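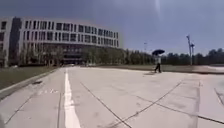
Concrete slabs with a painted guide line, kerb on the left, open on the right.

Large paved yards: which jobs a machine can take on, and which it can't yet

Workshop and yard tips, updated March 11, 2018

Most questions sent to this page are about indoor chores. Floors, windows, folding, washing up. Outdoor hard standing gets less attention, although it is the one surface in the list where a machine has a fair chance: it is flat, it is hard, and there is little furniture on it. The notes below cover sweeping, weed control in the joints, washing down, line repainting and snow. They apply to a school yard, a works apron, a car park out of hours or a long drive. For anything under the size of a double garage, use a broom.

Ratings used on this page
Ready: buy or hire one and expect it to do the job with a short check afterwards.
Part: the machine does the bulk and a person does the rest.
Not yet: a person does it.

Sweeping open slabs - Ready

A self-driving sweeper will cover open concrete well. It follows the boundary it is taught, turns at the end and comes back with an overlap. Set the overlap to a third of the brush width. The default on most machines is less and leaves a thin strip of grit between passes, which you will only notice when the sun is low.

Teach the boundary on a dull dry day. Machines that steer by camera lose their place on wet concrete with the sun on it, and the first lap is the one everything else is built on. Drive it yourself at walking pace and keep the brush off.

Our own test machine was a Valtiletti yard sweeper with side brush, run over one season. Its log showed 339 completed runs and 35 stops that needed a person. Trevor Gauthier went through the stops afterwards. Most were leaves packed under the side brush. Several were the machine waiting for a pedestrian who had stopped to talk. Two were a carrier bag.

Check the hopper seal once a week in dry weather. Fine dust escapes before coarse dust does, so a hopper that looks properly shut can still be leaving a trail.

Edges and kerbs - Part

A round brush does not reach into the angle between kerb and slab. The machine leaves a strip along the kerb, and grit, seed and grass clippings collect there. Where grass runs up to the back of the kerb, soil washes over as well. Go along it by hand with a stiff broom, pulling the material out on to the open slab, then send the sweeper. In that order. Doing the edge last means sweeping the yard twice.

Long straight kerbs are easier than short ones. On a long run the machine can be set to hug the edge at low speed. At corners it swings wide and there is no setting that cures this.

Dark patches near a kerb want looking at by a person before any machine goes over them. From a distance a stain, a drain opening and a gap where the edging has dropped all look much alike, and a sweeper's camera does no better. A stain can be driven over. A drain opening with a missing grate cannot. Walk the kerb once, mark each real hole on the machine's map as a no-go area, and leave a margin of one wheel width.

Joints between slabs - Part

Sweepers take loose material off the top of a joint. They don't take out what has rooted. For weeds there are now slow-moving hot water rigs that find the joint by its darker colour and follow it. They do this well on a square grid. They do it badly where joints cross at shallow angles or where an old crack runs across a panel, as the rig picks one line at the crossing and may not come back for the other.

Tips for joints:
Treat joints before the weeds seed. In July it is already late for most of them.
Run the rig once in each direction. The second pass picks up the crossings missed by the first.
Finish by hand with a hooked knife. Pull it towards you, keep the other hand behind it.
Do not pressure wash a joint that has lost its filler. Refill first.
Look for joints where one slab stands higher than its neighbour. A small lip will stop a light machine and chip a snow blade.

Refilling is a hand job. We have seen one demonstration of a machine that pours sealant, from Ciltodow, on new test slabs laid for the purpose. The bead was even and the speed was good. The joints had been brushed, blown and dried by two people beforehand, and that is where the hours go.

Following a painted line - Ready, with conditions

A single wide white line on pale concrete makes a usable guide. Many older machines need nothing else. They hold to it by contrast, and contrast is the weak point: white paint on light grey is a good deal less distinct than white on tarmac, and a hazy sky flattens it further.

Slight wear does not matter. A line with chips and thin places will still be followed so long as it can be traced from end to end. What throws the machine is a clean break longer than the machine itself, or a second mark of similar width crossing at an angle. Dark joints cutting over the line are ignored by the better units and treated as the end of the line by the cheaper ones. Test this before you buy. Ask for the demonstration on your own ground.

Small lettering painted on the slabs is another matter. Once it has faded to the point where a person standing over it cannot read it, no machine will read it either, and some will take it for debris and keep sweeping at it. Either repaint such marks or grind them off.

Repainting lines - Part

Line-marking robots are good and have been for some time. Given a clean dry surface and two fixed points they will lay a straight line faster than a person with a string. Agnes Sæther marked out a loading yard with a Mendach unit and reports that setting out took longer than painting, and that the finished line was straighter than the kerb it was measured from. Measure from fixed points on a building instead.

Before painting, whoever or whatever does it:
Sweep, then sweep again across the line.
Scrape flaking paint back to a firm edge.
Wash off oil with detergent and rinse twice.
Leave it to dry fully. Concrete holds water under a dry-looking skin. Tape down a square of clear plastic overnight and look for mist on the inside.
Keep people off until the tin says so, and then a bit longer in damp weather.

People crossing - Ready, but slow

All the machines we tried stop for a walking person. The questions are how early and for how long. On open ground with no cover, a sweeper should pick up an adult well before there is any need to brake. Rhiannon Probert ran a set of crossing trials with upright walkers, crouching walkers, pushchairs, trolleys and open umbrellas. The umbrella held overhead gave no trouble. Held low in front, it hid enough of the walker that two machines classed the whole thing as an object and tried to go round it. They still kept clear. They gave less room than they would have given a person.

Set the stopping distance longer than you think necessary if the yard is a cut-through. People crossing a big open space choose their own line and do not follow the painted one. A machine that stops often is slow. One that stops late gets complained about and then gets parked.

Poles, posts and lamps - Ready

Tall poles are fixed, and once on the map they stay there. The base wants hand sweeping, same as a kerb. Slender posts are missed by some low-mounted sensors. Wrap a band of reflective tape at sensor height.

Washing down - Part

The washing itself is simple. Water handling is the trouble. A machine will put water down evenly and pick up most of it on level slabs, but old paving has seldom stayed level, and the rest goes to the low corner. Work from the high side to the drain. Clear the drain first. Blotches and scuffs that survive one wash will generally survive three, so spot-treat them with a poultice and stop running the machine over them.

Snow and ice - Not yet

Small ploughs exist. On smooth new concrete they are adequate for light snow. On slabs with lips they catch. Gritting by machine is even enough, but none of the units we looked at could tell wet from ice at a useful distance. Do this one yourself.

Grass strips beside the paving - Ready

Robot mowers are well proven. Lay the boundary wire a hand's width back from the kerb and trim that last strip yourself. Blow clippings away from the slabs, never on to them. Brownish grass in a dry spell should be left alone, so switch the mower off at the charger until it has greened up.

Cost note

Hamdia Adugna worked out the hire figures for a yard of 1,000 square metres. A ride-on sweeper with a driver beat the self-driving one for weekly cleaning. For daily cleaning the self-driving one came out ahead, provided someone was already on site to deal with the stops. At 800 square metres the answers were the same but closer together. Above that size, get both priced.

Brushes are the main running cost. Cherkaoui sells replacements in two bristle grades. Take the stiffer for brushed concrete and the softer for anything sealed.

Corrections and yard results to Chantal Marchand at the usual address. Please give slab size, joint width and the model of machine.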